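The Long Way to Jusuvville

I gave up driving to work in January, which everybody I know told me was the dumbest possible month to do it. They had a point! It was dark when I left, dark when I came home, and the sidewalk along the river road had been plowed by someone with a very relaxed attitude toward sidewalks. But my car had died in a supermarket parking lot, the repair quote was more than I'd paid for the thing in the first place, and the 61 bus stopped at the end of my street. So I bought a pass and figured I'd ride for a couple of weeks until I found another car.

I'm still on the bus. It's summer now and I have no car, and I've got opinions about seats.

Let me explain the route, because you can't understand my mornings without it. The 61 starts in Rarninstead, up by the old mill buildings, and takes its sweet time getting down to Jusuvville, where I work in the purchasing office of a company that supplies schools and clinics. By car it's a straight shot down the highway. By bus you get the scenic tour: the hospital, the high school, the other high school, a shopping plaza with more empty windows than full ones, and then a long loop around a housing development where, in all these months, I have seen maybe a handful of people get on. I used to grind my teeth through that loop. These days it's where I eat my banana.

The first week was awful, I won't pretend. I didn't know you had to pull the cord before the bridge if you wanted the stop after the bridge. I stood in the wrong shelter for ages watching my bus leave from the right one. I wore shoes that were fine for walking from a parking garage to an elevator and no good at all for slush, and I sat through a whole morning of phone calls with wet socks hung over the heater under my desk. (If you are thinking about doing this, buy the boots first. Buy the boots before you buy the pass.)

But somewhere in the second or third week I noticed I was getting to work in a better mood. I hadn't slept more. I hadn't switched coffee. I just hadn't spent the start of my day being mad at the back of a pickup truck. When I drove, I showed up already tired, shoulders up around my ears, rehearsing arguments with strangers who had cut me off. On the bus, somebody else handles the strangers.

And then there's the reading. I used to be a person who read, and then for years I was a person who owned books. My first month on the 61 I got through a fat mystery novel I'd been given as a gift so long ago that the bookmark had faded. After that I borrowed whatever was on the front table at the library, including a history of salt, which I loved and which my family has asked me to stop bringing up.

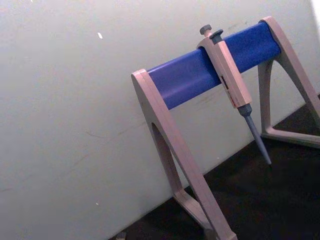 Some mornings I don't read at all, though, and those might be my favorites. I look out the window. I had driven that road for years and I could not have told you there was a creek behind the tire place, or that the big yellow house past the cemetery has a porch swing on the second floor. There's a bakery called Liltico squeezed in between a dentist and a phone repair shop, and I must have gone by it a thousand times at forty miles an hour. Now I get off one stop early when I'm ahead of schedule and buy a cheese roll. They do a seeded one too, but go early, they run out.

The regulars deserve a mention. We don't really talk, but we know each other the way you know the people in the next apartment. There's a woman with a cello case who always gets the wide seat, and everyone just lets her have it. There's a man in a chef's jacket who falls asleep at the hospital and wakes up exactly at his stop, every time, with no alarm that I've ever heard. When he was gone for a stretch in the spring I caught myself worrying. Then one morning he was back with a sunburn, and I was so relieved I nearly said hello.

Now the money, since that's what my friends always ask about. My monthly pass costs $88. In my last full month with the car I spent $195 on parking and gas alone, and that's leaving out the insurance and whatever was making that noise. I'd love to report that I saved the difference like a grown-up. A good chunk of it went to cheese rolls.

It isn't all lovely. In heavy rain the bus can be up to 2 hours late getting across the river, which happened to me once, and once was plenty. Anything I buy has to be carried, so I've become very picky about melons. Sunday service is a rumor. When I need to get a big item home I have to ask a favor or pay for a van, and last month I rented one from Van Dijk, the hardware place by the roundabout, to move a secondhand dresser. I was nervous the entire drive! I'd forgotten how much there is to look at all at once. I parked it crooked outside my building and went upstairs to lie down.

People keep asking when I'm going to get another car. I did look at a little green hatchback in the spring, and it was nice, and I sat in it for a while with my hands on the wheel. Then I thought about that stretch of highway in the dark and gave the keys back. Maybe next winter I'll feel differently. The schedule changes again in the fall and there's talk of cutting the loop around the housing development, so I'd get to work quicker, and I'd have to find somewhere else to eat my banana.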